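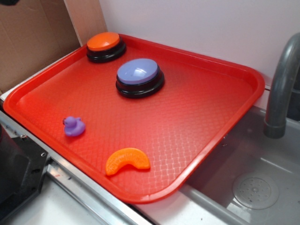 Busolik Rinse-Free Tray Wash, 500 ml concentrate

I started making this stuff for my own kitchen, so let me tell you how it came about. I used to run a little home daycare in Tevemton, and at the end of every day I had a stack of plastic trays, cups and lids with a film on them that regular dish soap just moved around. You know the one - sort of greasy, sort of chalky, and it grabs every bit of lint in the house. I tried the strong stuff from the restaurant supply place and it took the film off fine, but the smell hung around till bedtime.

My friend Tiziana Colombo used to mix cleaners for a bakery, and she helped me get the first batch right at my dining table. It took us 17 tries. Number nine turned a whole set of measuring cups sticky and I still have one of them in the garage!

What you get is a clear liquid with a very light lemon smell. One capful goes into a spray bottle of warm water. Spray it on, give it a minute, wipe with a damp cloth and let it air dry. For textured plastic (the kind with little ridges or a grid pressed into it) use a soft brush in small circles first, then the cloth. Old dried ketchup wants two rounds. Dried paint wants three and a bit of patience.

It's good on hard plastic, sealed countertops, stainless steel, high chairs and the inside of the fridge. Please don't use it on bare wood, marble or anything with a painted design you care about. I lost a very nice souvenir tray that way and I'm still sore about it.

Sizes and prices

The 500 ml bottle is $17 and comes with the measuring cap. Refill pouches are the same size and a couple of dollars less. If you run a center or a church kitchen, write to me for the big jug - I only fill those on Tuesday, so order by the evening before if you're in a hurry.

A few things people ask

Can it go in the dishwasher? No, it foams like crazy. Hand use only.

Does it take out scratches? I wish. It'll get the dirt out of them, and sometimes that's most of what you were seeing.

How long does it keep? A year in the bottle with the cap on tight. Once you've mixed it with water, use it up in two weeks.

Is there one with no scent? Yes, pick "plain" from the menu when you order. Joyce Simiyu, who packs the boxes with me, won't use anything else.

Shipping

We ship from Tevemton twice a week. Pouches travel better than bottles in freezing weather, so from December through February I'd go with those. If yours shows up leaking, send me a quick picture of the box and I'll put another one in the mail.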